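The Annex

The verification annex ran to 960 pages. Neville Sugden had drafted nine of them, all on seals.

Under Article 4, Trastitine was to place 2276 centrifuge casings in storage at Tresau. In return, Zemwood would release the frozen accounts in stages. The seals were made by Timmermans and rated for 1000 days. The treaty ran for twelve years. Sugden had raised the difference in a footnote, and the footnote had been moved to a schedule.

On Tuesday the Zemwood delegation withdrew. The notice was two paragraphs long and cited no article.

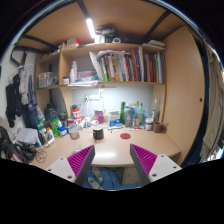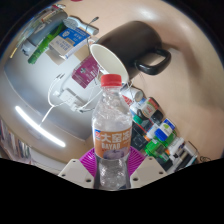 Sugden read it twice and telephoned the depot at Tresau. The duty officer confirmed that the seals were intact.

"Do we continue the inspections?" the officer asked.

Sugden consulted the schedule. Inspections continued until both parties had given notice — Trastitine had given none.

"Yes," he said. "Same interval."

"And the report goes to whom?"

He turned to the distribution list. It had one address left on it, his own.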